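Learning to read the electricity bill

June 2021

When I moved to this country I could read novels in English, with a dictionary near me, but I could not read my electricity bill. I want to write a little about this, because last month I finally sat down with all my bills and tried to understand them, and maybe it is useful for another person who also puts them in a drawer.

My company is called Hadico. They send a paper of two pages. On the first page there is a big number, the sum to pay, and for four years this was the only number I looked at. If it was lower than the month before, I was happy. If it was higher, I walked through the apartment and turned off lamps.

The second page is where the interesting things are. There is a line for the energy itself, a line for the delivery, a line for "customer charge," and then two or three small lines with names which change from one year to the next. I had always believed that I pay for what I use. But the customer charge is the same if I am at home or if I am away for the whole month. I checked it with the bill from the summer when I visited my mother. The apartment was dark, only the refrigerator was working, and still there was a sum to pay that I did not expect.

In my winter bill the consumption was 1169 kilowatt-hours. In May it was 318. I wrote these two numbers on a piece of paper and looked at them during my coffee. I live alone, in two rooms. What can eat so much in the winter? The heating, of course, is electric, but I keep it low and I wear a sweater, as my family always did.
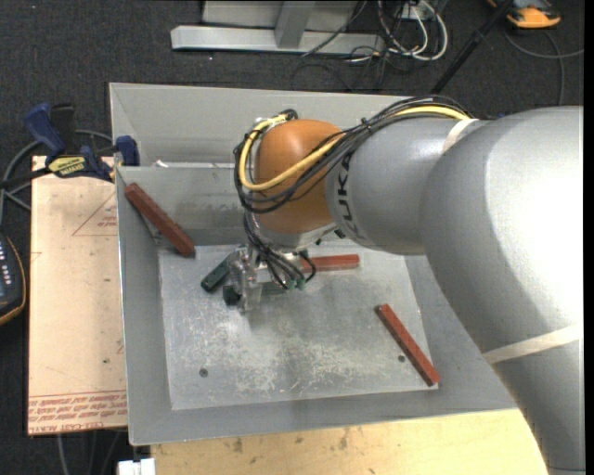 So I borrowed a small meter from the public library. I did not know that a library lends such things, but mine does, together with cake pans and a sewing machine. The meter goes between the wall and the plug, and it shows how much the device is using. Mine was from Drurero, with a gray display which is hard to read if you are not kneeling in front of it. I was kneeling a lot that week.

The television was less than I feared. The kettle is a strong thing, but it works only for a few minutes, so in one day it does not make a big sum. The old computer, which I believed to be sleeping, was not sleeping very deeply. The surprise was a small heater in the bathroom. I bought it in my first winter here and it has a thermostat, so I thought that it takes care of itself. I had left it plugged in all the time, with the door open to the hall. It was heating the hall for me, day and night, whenever the hall was cool.

I cannot measure the big heaters under the windows with this meter, because they have no plug. For these I read the main meter in the basement in the evening and again in the morning, and I subtracted. It is not a scientific method, but it gave me an idea.

There is also the question of the tariff. A neighbor told me that I should change to Usman, who has a lower price at night. I read their conditions slowly, two times, with a pencil. The night price is really lower, but the day price is higher, and I cook and wash in the daytime. With my way of living I would save almost nothing, and I would have to sign for two years. I stayed where I am. For somebody who works late and washes clothes at midnight it can be different.

Some words I had to learn, and I put them here as I understood them. "Estimated reading" means that they did not look at my meter and made a guess. "Actual reading" means that they looked. "Budget billing" means that you pay the same sum every month and the difference comes later. I had three estimated readings one after the other, and all of them were too high. I called, I gave the number from the basement, and the next bill was corrected. The woman on the telephone was very patient with my spelling.

The bathroom heater now stands in the closet. In November I will probably take it out again, but I bought a timer for it, and I will close the door.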